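Is a "lifetime" glaze on a sink worth paying extra for?

I'm redoing a small bathroom in November and the showroom keeps pushing a Faretti basin with a special glaze that supposedly never needs scrubbing. It costs 82 dollars more than the plain Borkell one. Has anyone had one of these for more than a year? The salesman's word isn't enough for me.
– tapwasher60

Kadir Akgül
I'd keep the 82 dollars. Every sink is shiny in the store. Ask for the warranty in writing and read what it says about hard water – mine left out limescale completely, and limescale was the only thing I wanted covered.
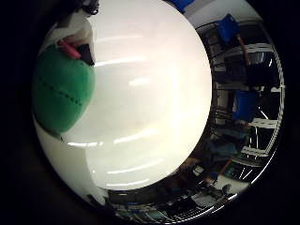

Glossy white finish under bright lights.

Gloss tells you how it reflects a lamp. It doesn't tell you how it handles toothpaste after 4 years. I wipe my plain one with vinegar and water on Sunday and rinse it well. I don't believe any coating would save me that job.

mrs_pell
We have the coated kind and love it!! Only had it since spring though.

Filed under: Bathroom > Sinks & Basins > Buying advice

Comments

dov: "Lifetime" usually means the lifetime of the product line. Check that.

tapwasher60: Asked for the warranty. They're "looking for it." Going with the Borkell.

We use cookies to remember your settings. Accept | Manage choices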